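**Rimbridge floor meeting, 19 October 2023**

Chair: Olesia Hordiienko
Notes: Dorothy Sedgwick

**1. Since the August changeover**

The Zollex arms now do the overnight tidying runs, and the morning crew says it shows! Olesia read out the log: 213 runs finished without a call-out. Two people have moved off nights and onto route planning, and both asked to have it minuted that they're sleeping again.

**2. What the job looks like now**

Long talk about this one. Dorothy said she was nervous about the simulator at first (all those tilted rooms) and now likes it best of anything she does here. Day staff try a route in simulation, argue over it, fix it, and only then pass it to nights. Allance wants us at 400 rehearsed routes before we add a second site. Everyone thought that was doable if planners get proper desk time and don't have to squeeze it in between deliveries.

**3. Hallway rehearsal**

Stills from the simulated hallway:

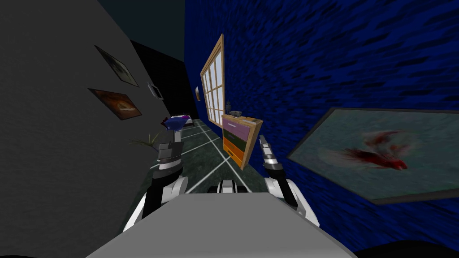
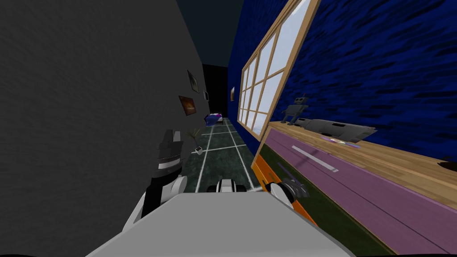
The gripper view, jaws open:

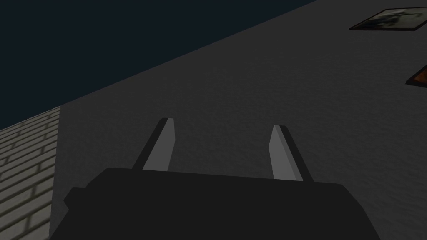

Packing asked whether they could sit in on a rehearsal. Yes please, any shift. Olesia would love more people who know how things get handled by hand to speak up before a route is signed off.

**4. Training and pay**

Planner grade still being worked out with Demchenko. Olesia to bring a written offer to the next meeting. Dorothy to put up a sign-up sheet for sit-ins by the time clock.

**5. Any other business**

Break room kettle has been replaced. Thanks to nights for the cake.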